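Simulated cube pick works, real arm misses. Is the sim worth keeping?

Posted in Home and Shared Workshop Builds
2 comments · 30 views

Zeeshan Sial

I'm putting together a small arm on a bench at the Rudthorpe shared workshop, and before I let it move anything real I've been training the pick in simulation. One yellow cube, gray table, camera looking straight down, plus a blue book and a round dish for clutter. In the sim it grabs the cube nearly every time. I ran 3,373 episodes over a week and the curve looks lovely, which makes me trust it less.

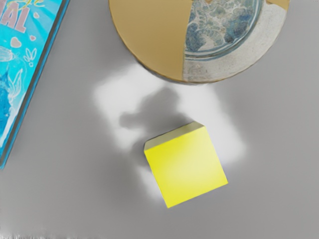 On the actual bench it closes its fingers next to the cube and lifts air. The cube is the same size and so is the camera height, I measured both twice. Other members keep telling me to "add more randomization," as if that were a setting you turn up until the arm behaves. I already vary the cube position and angle. I don't vary the light, and I have no idea if I should, or by how much.

What I'd like to know is whether the network is finding the cube at all or using something else in the view. And is there a cheap way to check before I spend another week on it? I'm on the Skovach controller with the stock gripper, if that matters. Please don't answer "just collect real data" unless you've done it with an arm this slow.

Tùng Âu

I'd bet on the light. Look at how much of your table is taken up by that white glow around the cube. It's the biggest, brightest thing there and its edges are soft, so it makes an easy target for a network that would like to be lazy. Your bench lamp won't throw anything like it. Then there's the gripper shadow lying on the table just above the cube, even with no part of the gripper in view. If that shadow is always there when the fingers are lined up, the policy can learn "close when the dark lump touches the yellow" and never bother with height.

I'm not saying that's what happened. I'm saying you can't rule it out from a success rate, and people rule it out from a success rate all the time.

What I'd do, in this order:

1. Freeze the policy. No more training until you know what it's looking at.

2. Leave the cube where it is and move only the light. Run the same starts again. If the arm's aim drifts with the bright patch, there's your answer and it cost you an evening.

3. Turn shadows off completely and run it again. Expect it to get worse. How it gets worse is the useful part: a miss to the side and a miss in height are different problems.

4. Save a frame with no gripper shadow by the cube and feed it to the network by itself. See where it thinks the cube is. The blue book and the dish should make no difference, so delete them one at a time and check that too.

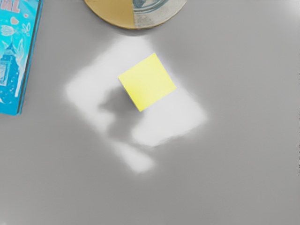

5. Only now touch the real bench. Put the lamp where it normally lives and compare a real frame with a sim one side by side, at the size the network gets them and not full size on your monitor. Small differences you'd shrug off can be most of the picture at that size.

If steps 2 and 3 change nothing, I'm wrong about the light and you should go over your camera mount again. Measuring the height twice doesn't tell you the tilt. I lost most of April to a mount that sagged when the arm reached forward, and the logs looked perfect the whole time.

I'd also ignore the 3,373. Most of those runs are probably the same easy pick over and over. Count the different ones and see what you have left.

Rana

just buy the Grekance depth camera and skip all this. I did 1,463 picks on mine and it was fine. sim is a waste of time for a home build imo

Zeeshan Sial

Rana, fine on what? Same cube, same spot? A depth camera costs more than my arm did, so I'd want to hear about the misses first.

Tùng, I'll try moving the light on Monday. I'm not convinced the shadow matters as much as you think, but I can't argue that I've tested it. Tilt I hadn't checked.

2 people found this helpful · Share

Contact · Copyright · Back to top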